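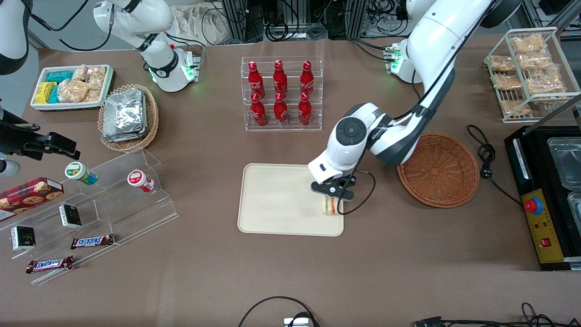 September, counter bench, cell 2

Task is still "pack a catering tray from the shelf stock." Sandwich first, then one bottle, one bagged pastry, one snack bar. Working on the sandwich step only until the numbers settle.

Left arm does the sandwich. Gripper force is the whole problem. At the old setting the bread keeps a dent along both edges and the filling creeps out the open side. Dropped the closing limit to 286 (raw units, same scale as the Peten sheet) and the wedge holds its shape but rotates in the fingers if the wrist moves fast. Capped wrist speed for the transfer and put a 500 ms dwell after close. Rotation mostly gone. Release is still ugly when the long side goes down first. Needs a lower drop height, try 3 mm over the tray surface and see if the fingers clear the rim.

Elbow clearance: the left elbow passes over the empty wicker basket on the way to the tray. Fine with the basket empty. If anyone fills it, re-plan before running. The planner does not know about baskets, it only has the table plane and the rack boxes.

Bottles: not started. The red Coca-Cola bottles are glossy and the depth returns on them are poor. Ji-hoon Sun suggests grasping by rack position and ignoring depth. Works only as long as the rack is never bumped. OK for a demo, not OK for a shop.

Bagged pastries: worst item on the table. Clear film, no fixed outline, bags lean on each other in the wire rack. Segmentation from Asov merges neighbors into one bag. Lưu model splits them better but runs 2000 ms per look. Would take the slow one for now.

Snack bars: easy so far. Flat, stiff enough, good color contrast against the acrylic.

Appliance: leave it out of the task this month. Cable to be routed off the tabletop before the right side of the bench is used for anything.

On the question from the Garby call (could this replace a person on the lunch counter): no. A person does the sandwich without thinking and fixes the tray when it looks wrong. We have no check for "looks wrong." Placement error can be measured, a squashed corner can't, at least with what we have. Restocking and wiping down are not even on the list. Would say a narrow packing job with fixed stock positions is within reach, counter work in general is not.

To do
- drop height test
- soft pads for the fingers, thinner than the last set
- ask Ji-hoon for the rack offsets
- log dents by hand until there is something better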